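Fixing a Glued Maple Board to a Perforated Metal Table

Last revised 15/11/2022

Applies to the Hiltent perforated table and other metal tables with a regular hole grid. The procedure gives you a flat wooden work area for wooden shape blocks, with fasteners that come out again when the board has to be turned or replaced.

What you need

One edge-glued maple board, smaller than the table top on all sides
Machine screws, washers and nuts to suit the table holes
Masking tape and a sharp pencil
Drill, pilot bit, clearance bit
Sanding block with 120 and 180 grit paper
Water-based clear finish, matte

Check the board

Lay the board on the bare table and press down on each corner in turn. If it rocks, turn it over and try again. A slight bow can be pulled flat by the screws. A twist can't, and the board should go back to the supplier. We had one twisted board from Jelínek in December and wasted an afternoon on it.

Variation in tone from one plank to the next is normal in maple, as are small knots and faint dark streaks. Open glue lines are not. Run a fingernail across every joint.

Sand and finish

Sand with the grain, 120 first, then 180. Break the edges lightly. Apply the finish to both faces and all four edges — an unsealed underside takes up moisture and the board cups. Let it dry overnight, sand lightly with 180 and apply a second coat.
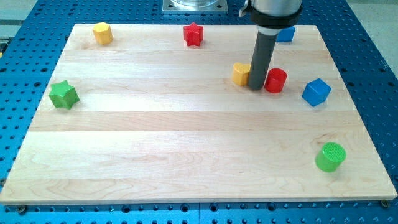
Matte is preferred over gloss. Painted blocks slide too easily on a gloss surface, and a tall prism standing on end is easier to knock out of place.

Mark and drill

Set the board square to the rows of holes and tape it down. Mark the fixing points from below, through the table holes, with the pencil held upright. Keep them near the corners but clear of the glue lines. Remove the board, drill pilot holes from the marked side, then open them to clearance size with scrap wood underneath.

Fasten

Put all the screws in loosely before tightening any of them. Tighten in a diagonal order, a little at a time. Stop when the washer seats; further turning crushes the grain.

Measure the board's height above the table at each corner. On our Junow board, with a target of 49 mm, one corner read 48 until we cleared a chip of swarf from under a washer elsewhere.

Recheck the screws after a week. Wipe the surface with a damp cloth only, and refinish when the grain starts to feel rough.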